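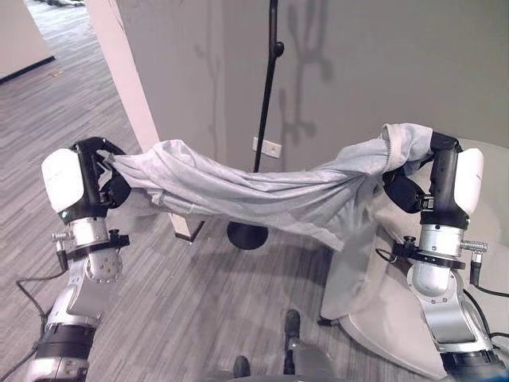
Funded projects / Progress reports

Search this site Search Go

Print this page | E-mail this page

Leleck Clothing Exchange: progress to end of July
From: Ailbhe Lynch
To: Gobnait Quinlan, grants desk

Gobnait, sorry this is shorter than the last one. Van was in the garage again so I have been doing the collections in my own car.

Where we are

Shop open four mornings a week as agreed. 1,103 items through the door since the start of the grant, counted off the day sheets. Mostly children's and women's, men's still thin apart from shirts. 221 households signed up for the card. Target was 200 by September so that one is done.

School uniform stall ran at the hall in Drukum. Went well, ran out of grey trousers by eleven. Sinéad Dunne has asked both schools to put a note in the end of term letter next year, one has said yes, other one hasn't come back to us.

Mending classes

Started late. Dilwyn Jenkins could only do evenings after Easter, and the room upstairs wasn't free untill the choir moved. 7 sessions held out of the ten in the plan. Remaining three booked for the autumn, same room, 6.30pm start. People want zips. We had planned hems and buttons first, then darning, but zips is what they bring, so Dilwyn has swopped the order round. Two sewing machines serviced out of the equipment line, third one not worth it, the part costs more than the machine did. Would like to put that money to a second-hand overlocker if you are happy. Quote to follow.

Sorting and storage

Still the weak spot. Shelving went up in the back in May, rails are on loan from the old Laruvent shop and they want them back at some stage. Winter coats are at Fiachra Egan's, dry and off the floor, but it means a trip every time someone asks for one. Anything stained or past mending goes to rag, 19 sacks this period. Rag price has dropped again, so income under that heading will be down on the forecast. Not by a lot.

Damp patch by the rear window reported to the landlord. Twice.

Money

Spend is on track except transport (over, see van) and publicity (under, leaflets not printed yet, still arguing about the opening hours). Full sheet attached seperately. Receipts are in date order this time.

Still to do before next report

- leaflets
- answer from second school
- overlocker, your OK needed
- move coats back before October
- talk to the Talebi group about sharing a van, they are interested, no costs yet

Visit: any morning suits except when the stall is on. Ring the shop first, door sticks and we don't always hear the knock.

Ailbhe

Print this page | E-mail this page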